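Re: [grippers] wrist camera view in the sink scene

Posted to the list on Sunday evening, replying to the message quoted below.

> We are running the Lullwood kitchen scene with two wrist cameras
> and want to pick one before we order hardware. With the narrow
> lens the gripper fills most of the view. With the wide one we see
> the counter but lose the fingers. Has anyone compared them on the
> sink tasks? Also, does the controller matter for this, or can we
> leave it at the default?

We went through the same thing in April, so I can give you what we have. Our setup is the two-finger Plillholm gripper on the simulated arm, with the Nomitz controller at its default gains. We ran 90 episodes per camera on the pick and place tasks next to the sink. All of it was in simulation. I have nothing from real hardware yet.

The narrow lens lost the target in 23 of the 90 episodes, nearly always during the approach. The wide lens lost it in 3. Once the fingers had closed, the narrow one gave the better pose estimate, so it depends on which part of the task gives you trouble.

We also tried a fixed camera over the counter as a third option. It takes in both basins, the faucet and the strip of counter behind the sink, but when the gripper works back there you only get the ends of the fingers at the top, if that. For us that was enough to rule it out as the only camera. It still works well as a second view.
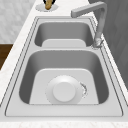 Rahman, 9 September 2018

Two things to watch if you use a fixed view like this one. The faucet is nearly the same gray as the steel, and our segmentation kept merging the spout with the rim of the far basin. We got around it by giving the faucet its own label in the scene file and training on that. The other one is the floor of the near basin, which renders close to white. The drain strainer and its cap are white too, so the edges there are weak. Turning the overhead light down in the scene settings helped more than anything we did to the camera.

On the controller: leave it at the default for the camera test. We changed the gains halfway through our first batch and had to throw that batch out – the approach speed was different and the numbers could not be compared. Use the same seed for both cameras as well. Ours was 3924, if you want to line your runs up with ours.

I can send the scene file and the logs off list. The logs are large, so tell me if you only need the summary table.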